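Countertop Appliance Check: Kitchen Corner, July
Checklist with comments

Checked by: Araceli Carrasco
Second pair of eyes: Saturnino Ibarra
Copy to: Trinidad Villalobos, who keeps the binder

I love this check. It takes 21 minutes if you don't stop to talk, and you come away knowing your counter so much better than you did before! We do the small heat-making appliances first, then cords, then everything that lives near them. Mark each line OK, FIX or ASK, and write a comment even when it's OK, because next month's checker will want to know what you were looking at.

Before you start: everything off and unplugged. Sleeves up, phone flashlight ready, dry cloth in hand.

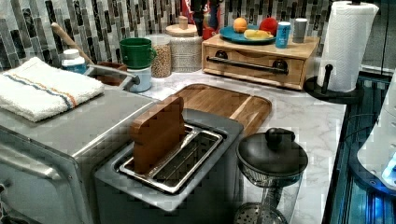
Reading time: 4 min

PART A. TOASTER

A1. Unplugged and cool before anyone touches it
OK. Checked with the back of the hand, sides first and then the top.

A2. Crumb tray out, emptied, wiped, back in all the way
OK. Saturnino did this over the trash can and got a very respectable pile. Push until the tray sits flush. A tray that's nearly in is a FIX.

A3. Slots clear, nothing stuck below the rack
OK. Look down with the flashlight. Please, no forks or knives in there, ever, even with the plug out. If something is wedged, turn the toaster over and shake it gently.

A4. Only real bread goes in a toaster that's switched on
ASK. The wooden toy slice is a great size for showing kids how bread stands in the slot, and I'm all for it! But wood in a live toaster is a fire waiting to happen. My suggestion is that the toy slice gets its own drawer, well away from the real loaf, and comes out only when the plug is out. Trinidad, can you pick the drawer?

A5. Lever moves up and down without sticking
OK. Nice and smooth. Ignacio Vidal cleaned around it last month and it shows.

A6. Open space over the slots
OK. Keep it that way. Paper towels, recipe cards and mail all like to drift over here.

PART B. BIG STAINLESS APPLIANCE ON THE LEFT

B1. Top clear before heating
FIX. The white striped towel is folded on top. It looks lovely there, I admit it, and I know exactly how it happens (you dry your hands, you fold it, you put it on the nearest flat thing). Move it to a hook before the power goes on. I've asked Maximiliano Cordero to put one up by the sink, and he has a Kallska hook at home that he says will hold a wet towel without slipping.

B2. Outside wiped down, no grease film
OK. Warm water and a little dish soap on a cloth, then a dry cloth along the grain. So satisfying.

B3. Room for air on every side
ASK. I'd like the manual in the binder so we go by the maker's number and stop guessing. If you know where it is, tell Trinidad.

B4. Bottles and wooden utensils kept away from the hot sides
FIX. The bottle and the spoon are handy right behind it, but I'd move both along the counter. Quick job, and you still won't have to reach far.

PART C. CORDS AND OUTLETS

C1. Each cord run through the fingers from end to end
OK, and do this slowly! You're feeling for nicks, soft spots and flat places. Saturnino reads the plugs while I do the cords, then we swap and do it over. We've each caught things the other one missed.

C2. Plug blades straight, no brown marks
OK.

C3. Cords out of walkways and away from the sink
FIX. Slack should be gathered and tied so that it can't be caught by an elbow or pulled from below. A plain twist tie works as long as the coil is loose. Never run a cord under an appliance or across the top of one.

C4. One heating appliance per outlet, no extension cords
OK. We had a power strip here in the spring. It's gone, and good riddance.
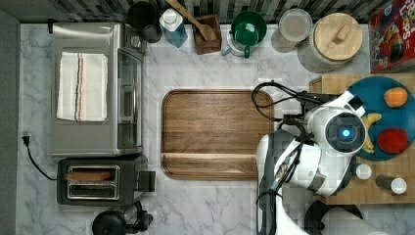 When I do the cords I like to start at the plug and work toward the appliance, so I finish with my hand on the thing itself and can go right on to its feet. All four feet should touch the counter. Press each corner in turn, and if anything rocks, wipe underneath before you blame the appliance. Nine times out of ten it's a crumb!

PART D. COUNTER AND CUTTING BOARD

D1. Board clean, no deep cuts or cracks
OK. Run a fingertip along the groove, where juice collects and then hides. Wash both sides, even if you used only one, and dry it standing up.

D2. Board sits steady
OK. A damp cloth under it when you're chopping makes all the difference.

D3. Counter wiped, seams and corners too
OK. Skip vinegar on real marble; it will etch. We use the Nimri spray on this one and have been very happy with how it rinses.

PART E. JARS, CANISTERS AND DRY FOOD

E1. Lids on and fitting
OK. The big woven-textured canister is a favorite of mine, and its wooden lid should drop into place without a push. If it swells in damp weather, leave it off for an hour to dry and try again.

E2. Cardboard packages kept away from heat
OK. The red cereal box in the back corner can stay there. Fold the inner bag down, please, it keeps the cereal crisp and the ants bored.

E3. Mugs and cups stacked so they don't wobble
ASK. I'd rather see them side by side. There's room along the backsplash.

E4. Dish soap capped and kept apart from anything you eat
OK on the cap. See B4 about where the bottle stands.

FOLLOW-UP
B1, hook: Maximiliano
B4, bottle and spoon: Araceli, before lunch
C3, cord ties: Ignacio
A4, B3, E3: Trinidad to answer in the binder

Next checker, start with the FIX lines and then go back to A1. Leave your comments in pen, and have fun with it!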